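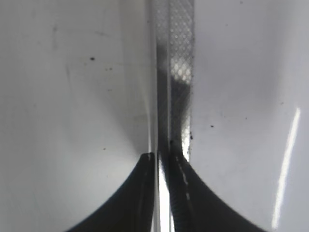

Two black fingertips and a narrow see-through strip between them.

Minutes of the Kokkonen Street Block Association, December 11, 2018

Hi all, I got handed the notebook again, so you're getting my version. We met in the upstairs room over the Arnus bakery and started late, as the downstairs door sticks when it's cold and half of us were standing on the sidewalk pulling at it. Last month's minutes were read and approved with one fix: the lost cat was gray, and I had written brown. Sorry to the cat.

Money first. We have $417 in the account after paying for the leaf bags. The bake sale brought in $219 of that, which is the best one we've had, and I think the lemon bars did most of the work (I ate two and paid for both). The bank wants a new signature card and I have it on my kitchen counter. If you're one of the signers, please come by and sign it before I spill something on it.

Snow. This took up most of the evening! The city says it'll plow our street after the bus routes, same as always, and that means we'll be digging ourselves out for the first day of any real storm. We went over who can shovel for the neighbors who can't. Eight households have asked for help this winter and we have enough people to cover them, as long as nobody throws their back out. I offered to do the two houses on the corner because I'm out there with the dog anyway. There was a long side talk about where the snow should go. The people on the even side feel it all ends up on their side, and having looked at it last January from my own front steps I have to say they have a point. We agreed to pile it at the dead end by the hydrant – not ON the hydrant – and to keep the curb ramps open.

Sand and salt: Sondano Hardware will hold a pallet for us at last year's price if we tell them this month. Somebody asked about the pet-safe kind. It costs more and doesn't melt as fast, but there are a lot of paws on our block, and the vote went for mixing: pet-safe on the sidewalks, regular on the steep part of the hill. One vote against, from a person who feels sand alone was good enough for the past thirty winters. So noted.

Parking. We talked about cars left out on plow nights and got a little heated, me included. We don't have any power to tow anyone and we don't want it. What we can do is ring doorbells. I'll put together a phone list so we can call people before it gets to the point of notes on windshields. If you don't want your number on it, tell me and I'll leave it off.

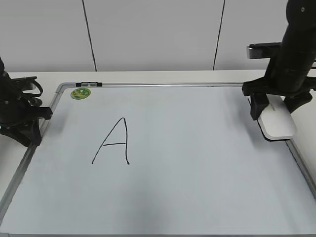
Where do we pick up the salt? At the side gate of Sondano Hardware, any time they're open, and bring your own bucket with a lid.

The streetlight outside the laundromat is still out. I've reported it twice now and got the same polite email back both times. A neighbor is going to try calling, on the theory that phones are harder to ignore, and I wish them luck.

Holiday potluck. It's on, same room, and we're doing it the usual way with no sign-up sheet, so yes, we may end up with five potato dishes again and I for one will be fine. Sollutness Coffee is giving us the big urn for the night. It has to go back clean, and last year it didn't, and I heard about it for weeks. Please bring your own mug and a folding chair if you've got one. Kids are welcome and the piano is staying locked.

Other things that came up: the little free library needs a new hinge, and the door is being held shut with a rubber band until it gets one. The compost question was put off again. A set of keys with a green bottle opener was left here in the fall and is in the drawer by the sink.

We finished up when the bakery people needed to set the alarm. Next meeting is in the new year, same place, and I'll send the date once the bakery has sorted out its hours. Give the door a good shove at the bottom.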